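How to Clear a Cluttered Table with a Couple of Bowls

November 8, 2018

If your table is anything like mine, it collects things all day long and then sits there looking at you after supper.

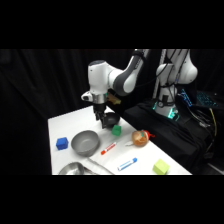 I have tried trays, drawers and one very expensive organizer from Llorente, and what I keep coming back to is plain old bowls. They are easy to carry, you already own them, and you can see what's inside without lifting a lid!

Start by choosing your bowls. I like one large one and one smaller, in a quiet color like gray so that bright things show up against it. Mine came from a little shop called Nakon back in June, but anything with a wide mouth will do.

Next, set the biggest bowl down upright near the edge where you're standing and leave it there. The small one you can move around as you go, wherever the mess is thickest.

Now pick up the blocks and cubes. Blue, green, whatever you've got, they all go in the large bowl together (please don't sort by color, I did that for a whole winter and I would like those evenings back). Put them in gently if the bowl is ceramic.

Markers come after that. Press each cap until it clicks, try the tip on a scrap of paper, and lay the good ones in the smaller bowl. A dried-out red marker can go straight in the trash, however fond of it you are.

Before you put a bowl away, tip it on its side over the table and look in. You'd be surprised how many crumbs and eraser bits gather at the bottom, and a soft cloth takes care of them in no time.

Last, wipe the tabletop from the back toward you, especially a white one, where marker smudges love to hide. I go over mine twice, then set the bowls on the shelf and put the kettle on.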